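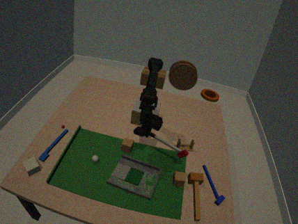
스타다리(Stadari) 공개 시연일 사진 모음: 시뮬레이션 퍼팅 과제와 제어 실습

2019년 3월 31일 드렐트콤(Dreltcombe) 소재 스타다리 연구동에서 열린 공개 시연의 기록이다. 방문 등록 인원은 217명이며, 시연은 올틀로(Oltlow) 강의실과 그 옆 제어실에서 나누어 진행되었다. 주제는 도구를 쥔 로봇 팔의 접촉 동작이고, 과제로는 미니 골프 퍼팅을 사용하였다. 시뮬레이션 환경은 사내 도구 우리오(Urio)로 구성하였다. 진행은 Emanuel Radu, 기술 설명은 Spyros Obradović가 맡았다. 설명문은 당일 배포한 안내지와 질의응답 메모를 바탕으로 작성하였다.

1. 올틀로 강의실, 시작 전
좌석은 화면을 향해 부채꼴로 배치하였다. 뒷줄에서는 화면 하단의 상태 표시줄이 작게 보인다는 의견이 있어 오후 회차부터 글자 크기를 키웠다.

2. 과제 개요
팔은 퍼터 형태의 도구를 그리퍼로 쥐고, 녹색 매트 위의 흰 공을 사각 테두리 안의 목표 영역으로 보낸다. 공이 목표 영역 안에서 정지하면 성공으로 기록한다. 테두리에 닿은 뒤 밖으로 나온 경우는 실패이며, 별도 항목으로 집계한다.

3. 작업대 구성
매트 주변에는 과제와 직접 관련이 없는 물체를 함께 둔다. 나무 정육면체, 나무 망치, 파란색 도구, 주황색 고리 등이다. 경로 계획기는 이 물체들을 모두 충돌 대상으로 취급한다. 과제에 쓰지 않는다는 이유로 충돌 모델에서 제외하지는 않는다.

4. 좌표계 설명
기준 좌표계의 원점은 팔의 설치면 중심이다. 공, 목표, 도구 끝의 자세는 모두 이 좌표계로 변환하여 저장한다. 초기 버전에서는 목표 좌표만 매트 기준으로 저장하였는데, 매트를 회전시킨 장면에서 부호 오류가 발생하여 변경하였다.

5. 작업 반경
시연에 사용한 팔 모델의 최대 도달 거리는 850 mm로 설정되어 있다. 도구 길이는 여기에 포함되지 않는다. 팔을 거의 편 자세에서는 특이점에 가까워지므로, 계획기는 최대 거리 부근의 타격 자세에 벌점을 준다.

6. 파지 자세
도구 축은 그리퍼 아래쪽으로 비스듬히 내려간다. 축이 수직에 가까우면 헤드 면의 방향을 맞추기는 쉬우나 손목과 매트 사이의 여유가 줄어든다. 기울기 값은 두 조건을 함께 고려하여 정한다.

7. 도구 끝 보정
Obradović가 헤드 면의 법선 방향을 화면에 겹쳐 표시하였다. 법선이 조금만 틀어져도 공의 진행 방향이 달라진다. 보정 절차는 헤드를 공 뒤에 정렬하고, 기록된 자세와 명령 자세의 차이를 읽어 변환 행렬에 반영하는 순서로 이루어진다.

8. 접촉 모델
헤드와 공의 접촉은 반발 계수와 마찰 계수로 정의한다. 굴림 저항은 매트 재질의 속성으로 분리하였다. 굴림 저항을 공의 속성에 넣으면 매트를 벗어난 뒤에도 같은 값이 적용되는 문제가 있다.

9. 타격 궤적
궤적은 후퇴, 가속, 접촉, 추종의 네 구간으로 나뉜다. 접촉 구간에서는 속도를 일정하게 유지한다. 추종 구간이 지나치게 짧으면 감속이 접촉 중에 시작되어 공의 초기 속도가 명령보다 낮게 나온다.

10. 레일과 반사
녹색 레일은 매트 한쪽에 비스듬히 놓인 장애물이다. 레일에 공을 맞혀 목표로 보내는 방식도 계획할 수 있으나, 당일에는 직선 경로만 사용하였다. 반사 경로는 초기 각도 오차의 영향이 더 크다.

11. 제어실, 실행 기록 화면
제어 명령과 상태 값은 같은 시간축에 기록한다. 공의 위치가 갱신되지 않는 구간이 발견되면 해당 실행은 집계에서 뺀다. 시연용으로 준비한 실행 기록은 116건이며, 방문객은 목록에서 임의의 기록을 골라 재생할 수 있었다.

12. 실패 사례 재생
방문객의 질문은 성공 사례보다 실패 사례에 집중되었다. 헤드의 모서리가 먼저 닿아 공이 옆으로 빠지는 경우, 속도가 부족하여 목표 앞에서 멈추는 경우, 테두리에 닿아 튕겨 나오는 경우를 차례로 재생하였다. 원인이 둘 이상 겹친 기록은 처음 발생한 원인으로 분류한다.

13. 매개변수 실습
참가자가 굴림 저항과 타격 속도를 바꾸고 결과를 비교하는 실습이다. 한 조의 배정 시간은 10분이다. 굴림 저항만 높인 조에서는 공이 목표에 미치지 못하였고, 이어서 속도를 높이자 테두리를 넘는 결과가 나왔다. 두 값을 한꺼번에 바꾸면 원인 구분이 어려우므로 한 번에 하나만 변경하도록 안내하였다.

14. 장면 무작위화
우리오는 시작 시점마다 물체의 위치와 방향을 지정 범위 안에서 다시 뽑는다. 물체끼리 겹치는 배치는 버리고 다시 추출한다. 난수 시드는 실행 기록에 함께 저장되므로 같은 장면을 재현할 수 있다.

15. 조명과 그림자
렌더링 조명은 물리 계산에 영향을 주지 않는다. 다만 영상 입력을 쓰는 제어기에서는 그림자가 공의 위치 추정에 영향을 줄 수 있다. 당일 시연은 시뮬레이터의 상태 값을 직접 읽는 제어기로 진행하였고, 영상 입력 제어기는 구조만 설명하였다.

16. 질의응답: 실제 로봇으로의 이전
시뮬레이션에서 구한 타격 속도를 실제 장비에 그대로 쓸 수 있는지에 대한 질문이 있었다. Obradović의 답변은 다음과 같다. “그대로 쓰지 않습니다. 매트의 결 방향과 도구의 휨이 모델에 들어 있지 않습니다. 초기값으로만 쓰고 현장에서 다시 맞춥니다.”

17. 질의응답: 과제 선정
퍼팅을 고른 이유에 대하여 Radu는 판정 기준이 단순하고 접촉 시간이 짧아 오차 원인을 추적하기 쉽다고 답하였다. 망치나 긴 손잡이 도구를 이용한 과제는 접촉 형태가 달라 별도의 평가 항목이 필요하다.

18. 비상 정지와 실행 중단
시뮬레이션에서도 관절 한계 초과와 예기치 않은 충돌은 실행 중단 조건으로 처리한다. 중단된 실행은 삭제하지 않고 중단 코드와 함께 보관한다. 실제 장비용 제어기와 같은 코드 체계를 사용한다.

19. 인쇄물 배포대
안내지에는 좌표계 도식, 궤적 구간 정의, 실패 분류표를 실었다. 초판의 도식에는 손목 관절의 회전 방향이 반대로 표기되어 있었다. 정정본은 강의실 입구에 비치하였으며, 초판을 받은 방문객은 같은 자리에서 교환할 수 있었다.

20. 마지막 회차
강의실 회차가 예정보다 늦게 끝나 제어실 실습의 마지막 조는 매개변수 변경을 타격 속도로 한정하였다. 해당 조의 결과는 다른 조와 조건이 다르므로 비교표에 넣지 않았다.

비고
실습 결과표의 속도 단위는 m/s, 각도 단위는 도(°)이다. 안내지 일부에 각도가 라디안으로 표기된 항목이 남아 있으므로 값을 옮겨 쓸 때 확인이 필요하다. 실패 분류표의 개정판과 매개변수 실습용 설정 파일은 5월 중 자료실에 등록한다. 설정 파일은 시연에 사용한 우리오 버전에서만 동작을 확인하였다.

문의: 스타다리 공개행사 담당 | © 2019 Stadari. 무단 전재 금지 | 맨 위로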